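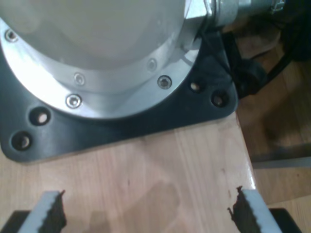
Cleaning and oiling a wooden table is not difficult work, but when the table is in daily use it needs some planning. Most people wait until the surface looks gray and thirsty, and then they want to do everything in one evening. I recommend to take a full weekend. On a light wooden tabletop every ring and every dark fingerprint is easy to see, and the places to check first are under the edges of anything heavy, such as a black mounting plate, and where black cables go over the side of the table. Dust collects in such corners, and a cloth passes around them for months.

My own table is beech, bought second-hand from a school in Midness, and I have now oiled it four times. The steps below are the ones I follow.

What you need

One sheet each of 120, 180 and 240 grit sandpaper, and a cork block
Hardwax oil, clear (I use the one from Peixoto, the small can is enough)
Lint-free cloths, at least five
A soft brush or a vacuum cleaner with brush head
Mild dish soap and a bucket
Masking tape
Thin gloves

Step 1. Make the table free

Take off everything that can be taken off. If something is screwed to the top, you have two choices: remove it, or tape around it and work up to the tape. I prefer to remove, but for a vise which took me 30 minutes to set straight I used the tape. For socket-head screws take the correct hex key and push it fully to the bottom before turning. Put the screws in a cup and write on the cup where they come from.

Cables should be unplugged and lifted away completely. If you only push them to the side they will fall back on the oil, I promise you.

Step 2. Wash

Warm water, a little soap, a well wrung cloth. Wipe along the grain and dry immediately with a second cloth. Then leave the table overnight. The water raises small fibers and the wood will feel rough in the morning -- this is normal and even useful, for the sanding will take them away.

Step 3. Sand

Begin with 120 only where there are stains or dents. The whole top gets 180 and then 240. Sand always in the direction of the grain, with light pressure. Please do not stay on one stain too long or you will make a shallow bowl there, which you can feel with the hand later.

Old bolt holes need attention also. The edge of a hole often stands up a little, and the block will catch on it. Fold a piece of 180 and go around the rim by hand.

Vacuum everything, also the holes, and wipe with a dry cloth.

Step 4. First coat

Stir the oil, do not shake it. Put a small amount on the cloth and spread it as thin as possible. After 15 minutes wipe off all what the wood did not drink. If the surface stays shiny and sticky, you used too much.

Lay the used cloths flat outside to dry, or keep them in water. Oily cloths in a ball can start to burn by themselves.

Step 5. Second coat

Wait until the next day, or what your can says. Go over very lightly with the used 240 paper, remove the dust, and repeat the oil. The underside should get one coat too, otherwise the top may bend with the seasons.

Step 6. Put the things back

Here I was too impatient the first time. The table feels dry after one day, but a heavy base with flat bottom can still leave a print. I now wait a week -- a lamp or a book may come back earlier. Under metal plates I put a thin piece of cork, cut a bit smaller than the plate.

Gráinne Ní Mhurchú wrote to me to ask if the same oil is good for oak. Yes, but oak becomes darker than beech, so try it on the underside first.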